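Share 80
5 comments

Two grippers, one arm, a table of awkward things

Harvey Lachance has spent most of the spring taking one gripper off a robot arm and putting another one on. He runs the handling bench at Drandidum, a small integrator that builds picking stations for returns warehouses, and his job since February has been to decide which of two parallel grippers goes into the next station. One is the Tirken, which the company has used before. The other is the Cozma, which is lighter and costs less.

"People think a comparison like this takes an afternoon," Lachance says. "You pick up some blocks with one, you pick up some blocks with the other, and you write down who won. With blocks they both win. We quit using blocks the first week."

The items he uses now come out of the kind of goods a returns warehouse sees: key fobs, soft toys, chargers with the cord hanging off, bags with straps, pairs of gloves held together by a plastic loop. A run is a fixed list of items, each one picked, lifted, moved and set down. If the item drops or shifts so far in the fingers that it can't be placed, it counts as a miss. By early June the log held 1,383 attempts over both grippers.

Lachance won't give out a success rate yet. He says the early runs were done with a worn set of fingertips on the Tirken and he doesn't trust them. "I'd have to throw out a good part of March. I haven't decided where to cut. Stela wants me to keep all of it and flag it."

Stela Sârbu wrote the controller side. She was on the call for the first half hour and then had to leave for another one. Her view is that the grippers are closer than the log makes them look and that most of the difference comes from how each one reports force.

"The Tirken gives you a motor current and you have to work out the rest," she says. "The Cozma gives you a number that says newtons. I believed the number for two weeks. Then I put a load cell between the fingers and it was reading well under at the low end, where we need it. So now I treat it the same as the Tirken, as a signal that goes up when you squeeze harder."

She has since put both grippers behind the same interface. The arm program asks for a width, a speed and a grip level from one to ten, and a table for each gripper turns the level into whatever the hardware wants. Filling in the tables took longer than writing the code. Lachance did the measurements with a kitchen scale and the load cell, at night, when the compressor next door was off.

Soft items gave the most trouble. A rigid part stops the fingers, the current rises, and the controller knows it has something. A fuzzy thing gives way for a long time before it pushes back. On the Tirken the old threshold never tripped on some of the plush, so the fingers kept closing until the timeout and the program reported an empty grip while holding the item. On the Cozma the opposite happened. It called a grip early, on the fur, and let go of the item on the lift.

"You can fix either one for one item," Lachance says. "Then you've broken it for the chargers."

What they settled on, for now, is to close at low speed and watch the slope of the signal, and then to check again with the wrist camera after a short lift. The camera is a small fixed-focus module looking down along the fingers. Lachance was against it at first because of the cable, which has to survive every tool change. He has replaced it 2 times. He now says he would keep the camera and give up the force reading if he had to choose.

Sârbu is less sure. Her trouble with the camera is that black fingers against a black bag are hard to separate, and bags are a large share of the list. She has tried a strip of light tape along the inside edge of each finger. It peels. Lachance has asked a shop to mold a set of tips in gray, and they were due before the end of June.

Fobs and bag charms are a group of their own on the list. The ball is soft, the clasp is hard, and the weight sits in the clasp. Where the fingers close matters more than how hard they close.
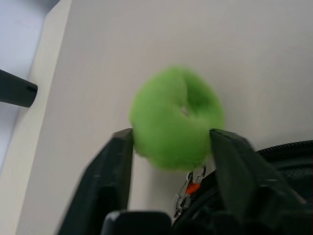 Vasilică Enache thinks the tips are the wrong shape for this work, and that flat pads will always let a round thing ride up and out of the grip. In a written comment on the first set of results, Enache said a shallow cup in each tip would do more for the charms than any amount of tuning, and asked why neither gripper had been run with one.

Lachance says he did try cupped tips, on the Cozma only, for two days in April. They held round items well and were poor on anything thin. Gloves slid into the hollow and bunched there. "He's right about the charms," he says. "If the station only handled charms I'd order the cups today. I need one set of tips that can do the list."

A tip changer has been discussed. Pidetti, the customer for the next station, has asked for a cycle time that leaves no room for it. Lachance has asked them whether the charms could be sorted out upstream and sent to a person. He has not had an answer.

Asked which gripper he would buy if the order had to go in tomorrow, he takes a while. The Tirken is heavier, and on this arm the extra weight costs speed on the long moves. It has also never failed on the bench. The Cozma lost a finger screw in May and had to be homed again after every power cut until a firmware update came out.

"Tirken for the first station," he says. "I know how it goes wrong. I'd keep the Cozma on the bench and go on running the list with it, with the gray tips on. Ask me again in the fall."

The next round repeats the full list on both grippers with new tips and Sârbu's tables frozen. Lachance wants the runs split between morning and late afternoon, when the sun gets onto the bench and the camera check starts to miss. He has ordered a blind for the window as well, but he plans to do the first week without it.

5 comments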